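Gallery: teaching Grirell to handle clothes

Kelmendi Workshop > Projects > Grirell > Gallery

Grirell is our software for getting a robot arm to pick up, spread out and fold clothing. It started as a planner for stiff objects, and then Snežana Lazarević put a T-shirt in front of it one August and we have barely looked at a box since! Cloth is wonderful to work with. It hides half of itself, it changes shape as soon as you touch it, and the plan you made a second ago is already a bit out of date.

This page is about the code that copes with all that. Click through for notes on each part, or just enjoy the laundry.

Finding something to hold

The first job is choosing a grasp. Our perception module, Prarnora, takes the wrist view and labels every bit of cloth it can find as edge, fold or flat. Edges are what we want (a fold looks very like an edge, and grabbing one gives you a fistful of two layers). Stripes and trim caused us no end of trouble early on, as the old model was convinced that every stripe was a hem. The current one was trained on 3,294 hand-labelled views, a good share of them chosen for loud patterns, and it is so much better at telling a printed line from a real border.

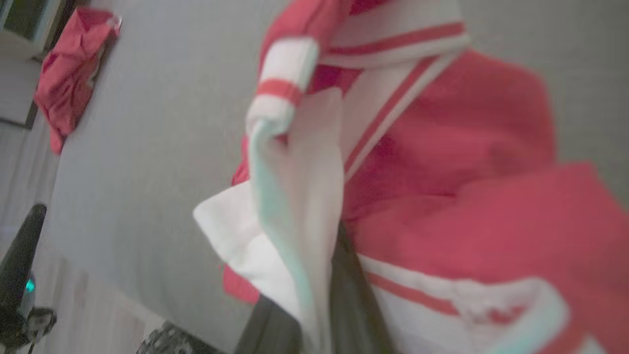

Red and white top with striped trim, seen from the wrist. Gripper finger in among the gathered cloth at the bottom, collar band and cuff up at the top.

We love views like this one for testing. The garment is close and a little blurred, there is white cloth folded over red, and striped bands run off in several directions. If you want to know whether your edge finder is any good, give it a sporty top with piping!

Planning the next move

Once Prarnora has offered its candidates, the planner scores each one and keeps the best 4. For each of those it imagines a short lift and guesses how the cloth will hang. The guess is rough and we are quite happy with that. We only run the first part of the move before looking again, so a poor guess gets replaced before it can do much harm. Snežana rewrote this loop last winter and it now replans 20 times in the course of an ordinary lift, where the old version managed 2.

Keeping a gentle grip

The control side is the part I work on, so forgive me if I go on a bit. The finger position and motor current go into a small slip estimator, and when it thinks the cloth is starting to creep, it tightens the grip in tiny steps. Thin cotton and thick fleece want very different settings. We used to type those in by hand for each garment, and now the controller works them out during the first little tug. I still grin when I watch the numbers settle.

Replaying it all

Every run goes into Golteline, our log viewer. It lines up the wrist view, the grasp scores and the motor readings on one timeline, and you can drag back and forth to the moment the planner changed its mind. The newest build lets you swap in a different edge model and replay an old run against it, which has saved us whole afternoons at the bench.

Next on the list are sleeves that have turned inside out, and buttons. Notes will go up under Perception when there is something worth reading.

Back to projects | Grirell notes | Golteline downloads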